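## 3. Getting your paper ready for the feeder

Okay, so you've got the Trotora out of its box, the tray is clicked in, and you're itching to press the green button. Please don't yet! Most of the jams people write to me about start with the paper, and ten minutes at a table will save you an evening of picking shreds out of the rollers with tweezers (I've done it, I still have the tweezers in the drawer).

This section covers loose printed sheets going in for scanning. If you're doing bound stuff, skip ahead to the part on cutting spines, then come back here.

**You'll need:**

- a clear table, bigger than you think
- your stack of pages
- clean, dry hands
- a staple remover (I like the flat Barroso one, but any will do)

### 3.1 Fanning the stack

1. Pull every staple, clip and sticky note. Run a thumb down the left edge of the stack afterward, because there's always one staple left.
2. Split anything over 200 sheets into smaller piles. The tray will hold more than that, but your hands won't enjoy it.
3. Take hold of one pile by its two sides, thumbs toward you.
4. Bend it gently into an arch until the far edges start to slide apart. You want air getting in between the pages. If you hear a soft zipping noise, you're doing it right.

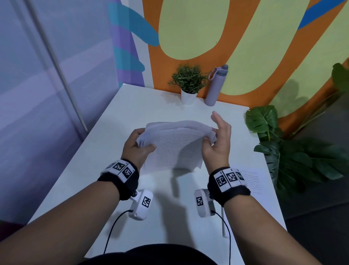 5. Let it relax flat, then bend it again the other way. I do this 3 times for ordinary copy paper and a couple more for anything that has been sitting in a damp garage.
6. Turn the pile a quarter turn and repeat on the short edge. Laser prints love to cling to each other on the short edge, and I have no idea why.

> **Note:** Fresh prints need to cool before you do any of this. Warm toner sticks, and it'll stick again in the tray even if you manage to get the sheets apart by hand.

> **Caution:** Don't lick your finger to separate pages. I know, I know, my grandmother did it too. A damp corner is exactly what the pickup roller grabs badly, and then you get two pages going through as one and you won't notice until page 13 turns out to be missing.

### 3.2 Working through a messy pile

If your pages came out of a nice tidy folder, lucky you, go straight to 3.3. Mine never do. When I scanned the club newsletters last March they came to me from Macario Magaña in a grocery bag, and there wasn't a single edge lined up with another one.

1. Tip the lot out onto the table and spread it with your palms. Don't try to sort yet.
2. Pick up a handful at a time and turn everything the same way up. Text facing you, top edge away from you.
3. Flex each handful as in 3.1. Folded corners will show themselves as little bumps along the edge, and you can flatten them with a fingernail.

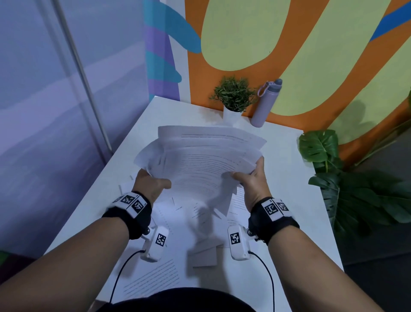
4. Anything creased, torn or crumpled goes in its own pile off to one side. Those pages get scanned one by one on the glass, so don't be tempted to slip them into the middle of a good stack and hope.
5. Keep going until the loose ones are all gathered up. Put the kettle on halfway if it's a big job — this is slower than the scanning itself.

> **Note:** Page order can wait. Get everything facing the same way first and worry about the numbers once it's all in one stack. Doing both at once made me so cross that I gave up and went to bed.

### 3.3 Squaring up

1. Hold the whole stack loosely by its lower corners and let it bow a little toward you.
2. Look down the front page. You're checking that it's the right way around and that it really is your first page. (Sarahí Mendoza once scanned a full cookbook starting from the index. She has forgiven the machine, I think.) 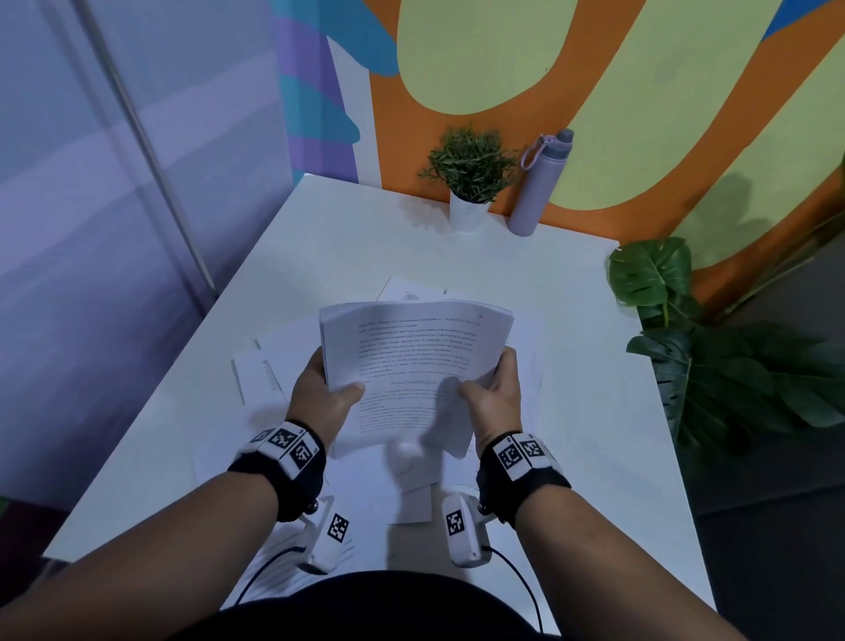
3. Stand the stack on its long edge and tap it on the table, firmly but not so hard that you curl the bottom sheets.
4. Turn it and tap the short edge. Two or three rounds of this usually does it.
5. Check the table and the floor for strays before you walk away.
6. Set the stack in the tray face down, top edge first, and bring the two guides in until they just touch the paper. If the stack bows in the middle, they're too tight. Back them off a hair.

> **Caution:** Never push a stack down into the rollers. Let it rest there under its own weight and the feeder will take what it wants.

If the tray light blinks amber after all that, take the paper out, fan it once more along the short edge, and reload. Still blinking? Go to Section 6 and clean the pickup roller.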